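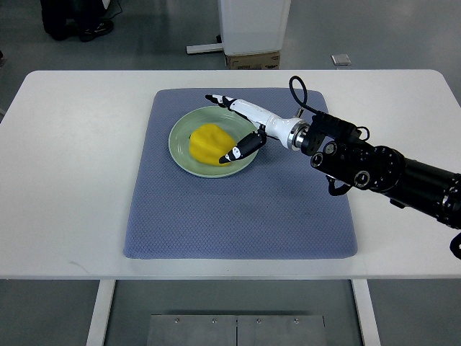 Hi all,

Catching up on the thread after finally watching episode 6 of Gillemitz last night (I know, I know, I'm slow). Purificación wrote:

> I don't buy that Vallejo forgot the lighthouse. He hums the
> ferry tune in the very first scene! If he remembers the tune
> he remembers who taught it to him, and that means he has been
> lying to Madau since the train.

See, I had the same thought, and then I went back to the train scene. He only hums the first half. When Madau picks up the second half in the kitchen he looks completely lost, and the music drops out under him. I think he's got the tune and nothing else – no face, no name, no lighthouse. Poor guy!
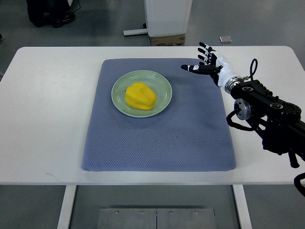
Yellow on green, on the blue-gray mat.

What bugs me a lot more is the Fonex letter. It's got 300 marks in it, Madau reads it out loud, and then the whole thing gets dropped for the harbor chase. The chase is gorgeous, sure, but I was yelling at my screen. You can't have her say "300 marks, and one for the boy" and then cut to boats! Who's the boy? Is it Vallejo? The ages only work if the flood was a lot earlier than his aunt claims, and I wouldn't trust that aunt to tell me the time.

Also, did anybody else notice the coat? She's wearing the gray one at the station and the ferryman describes a gray coat in his story. Might be nothing. The costumes on this show get reused a lot.

I do wish they'd slow down a little. Episode 5 had room for that long, quiet supper, and this one felt like two episodes squashed together – the clinic part went by so fast I had to rewind twice.
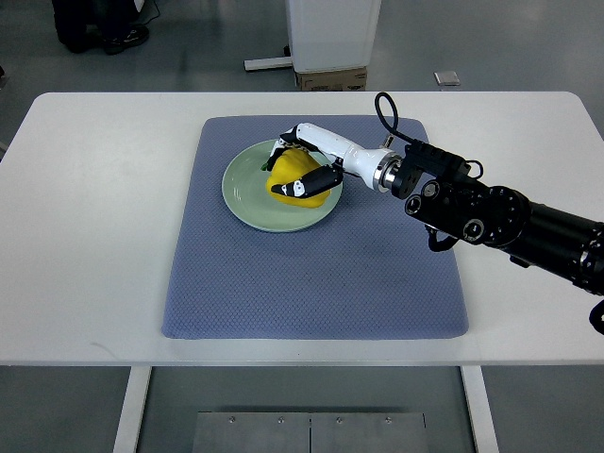 Purificación Alcaraz has already told me off-list that I'm being too easy on Vallejo, and that he looks lost in the kitchen only once he knows Madau is watching him. Hmm. I'll have to look at that bit again with the sound off.

No spoilers for 7 please, I'm hoping to get to it before the end of August!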